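# The Patience of Pouring

For many years I bought coffee already ground, and I believed that all beans are the same.

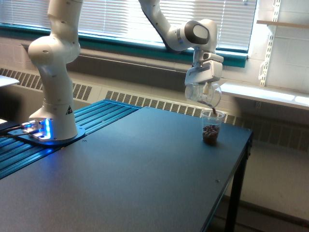

Then I met Refugio Villaseñor, who keeps a small tasting room called Trareo. On Wednesday morning he gave me two plastic cups and 300 grams of beans. "Pour slowly," he said, "and listen."

When beans go from one cup to another in a thin line, you hear if they are light or heavy. A dark roast makes a dry sound — almost like rain on paper. He likes clear cups, so he can look at the color from the side, and he never fills them to the top.

I poured too fast, of course, and 17 beans went under the shelf. Refugio found them all. His visitors try this before they taste anything, and many buy a bag of the Lozano afterwards. I bought two, and now I pour them at home every evening.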